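**Gasex pauses Dawber hand-held grippers over pad release fault**

Skomthorpe, August – I'm Csaba Szekeres, I look after the Dawber program at Gasex, and I'd much rather be writing to you about something cheerier. We've found a fault in the Dawber hand-held gripper, and we're asking everyone who has one at home to put it down for a bit.

The trouble is in the release. On 3 units the jaws stayed shut after the operator let go of the handle, and one of our home operators got a nasty pinch across the knuckles trying to free them by hand (she's fine, thanks for asking, and she's had a very apologetic phone call from me!). It has come up most on bedroom tidy-ups – wrappers, bags, soft stuff on a bed – where the pads close on thin packaging again and again. 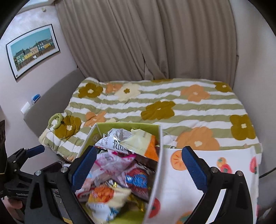
Vematik, who make the return spring for us, have gone through the returned units and reckon a batch of 16 springs was wound too weak. We should have caught that at our end. Our bench test runs 2000 cycles on a hard block and never went near a crumpled chip packet, so that's on me and I'm changing it.

Nearly every unit from that batch is already back in Skomthorpe. If yours isn't, please take the battery out, don't put your fingers between the pads, and give us a ring. We'll send a prepaid box, and the new spring takes us 2 days to fit and test.

Media and operator enquiries: Csaba Szekeres, Gasex, Skomthorpe.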